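Print this page | E-mail this page

Bin Handling Software: Interim Progress Report to the Söderlund Fund
Reporting period ending January
Grant recipient: Burkico

1. Summary

Burkico submits this report on the second stage of the Gruketti project, which develops open planning and perception software for picking mixed objects from metal bins. Work in the period covered grasp selection, motion planning near bin walls, and the tools used to record and review attempts. Two of the three work packages are on schedule. The third, covering the review tools, is behind by one release, and a revised plan is given in Section 4. No change to the total budget is requested.

2. Work Completed

2.1 Perception. The segmentation module was retrained on images of bare metal bins. Reflections on the walls had been reported as separate objects in the first-stage release, and the planner then spent time on grasps that could not exist. The module now builds a model of the bin before any object is considered, and points that fall on the modeled walls or floor are removed. Small dark objects close to a corner remain the weakest case. They are sometimes removed together with the wall, and a correction is being tested.

2.2 Planning. The motion planner now checks the complete arm, including the cable bundle, against the bin model. The first-stage version checked only the gripper and the wrist. The cables are represented by a padded volume that follows the last joints. This is a conservative choice - some reachable grasps near the walls are refused - but it has allowed longer sessions to be run with less supervision.

2.3 Control. Descent into the bin is now governed by a force limit in place of a fixed depth. When contact is detected early, the controller stops, withdraws a short distance and returns the attempt to the planner with a reason code. There are eight such codes, and they are shared with the review tools so that an operator and the planner refer to the same event by the same name.

The development cell uses a KUKA arm and two gray metal bins set directly against each other, with bar clamps where they meet. Objects are chosen to differ in shape and surface, from a plastic spoon to a coarse, brick-like block.

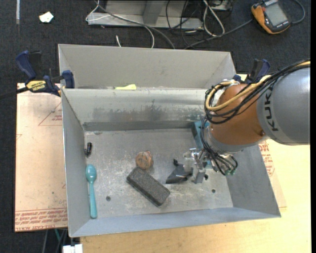 Can the software be moved to a different arm without retraining the perception module?
The perception module takes no input from the arm and can be moved as it stands, but the padded cable volume and the force limits must be set again for each new installation.

3. Evaluation

An evaluation set of 395 logged attempts was assembled and frozen at the start of the period. All changes to the planner are replayed against this set before release. Replay does not reproduce contact, so it is used to find planning errors and timing faults only. Changes to the controller are tested on the cell itself.

Replay of the full set takes nearly six hours on the project server. It is started on Saturday and the results are reviewed at the next working meeting. The project team considers this acceptable for the present stage, although a shorter set will be needed if releases become more frequent.

4. Delays and Revised Plan

The review tool was to have been delivered with a timeline view combining camera images, planner decisions and force readings. Clock differences between the camera and the controller made the combined view unreliable, and the feature was withdrawn. Time stamps are now issued from a single source. The timeline view will be included in the next release, and earlier logs will be left in their original format.

5. Next Period

Work will begin on transfers between adjoining bins, where the planner must treat the shared rim as an obstacle in both directions. The Sakdale site has agreed to install the current release on its own cell and to report faults through the common tracker. Documentation for outside users will be prepared at the same time - the installation guide first, followed by the reference for reason codes.

Related items
Gruketti: First-Stage Report
Shared Reason Codes for Planner and Controller
Sakdale Site Installation Plan
Söderlund Fund: Reporting Guidance for Grant Recipients

Contact the Burkico project office | Copyright Burkico. All rights reserved. | Back to top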